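Bullero Completes Side-by-Side Trial of Two Hand-Held Grippers

FLOSONAU, 2nd April. Bullero has finished a trial comparing two sets of jaws for its Mustel hand-held gripper, the company said. Operators recorded 2,000 table-setting attempts with the current jaws and a revised set with a softer fingertip.

The grippers are held one in each hand and carry a marker plate that lets the recording software follow their position. The trial used ordinary tableware, including bowls, plates, spoons, trays and chopsticks. Each session lasted 45 minutes.

Chopsticks gave the operators the most trouble. Of the attempts recorded, 721 involved a pair of chopsticks held in one gripper, and most of the dropped items came from this group.

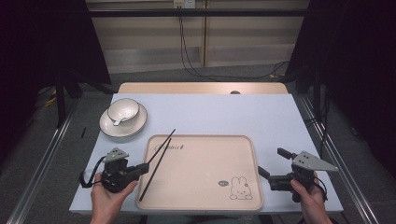 Results and next steps

The revised jaws dropped fewer chopsticks than the current ones. Results for bowls and plates were nearly the same with both sets. Operators reported that the softer fingertip took longer to release a spoon, and Bullero will change its shape before the next round.

"Thin, smooth objects are where the two designs come apart," said Wulan Khoo, who led the trial. "We want to fix the release problem before we make more of them."

A second round is planned for June at the Hennessy test room in Flosonau. It will use the same tableware and add a second camera position. Bullero will publish the full results after that round.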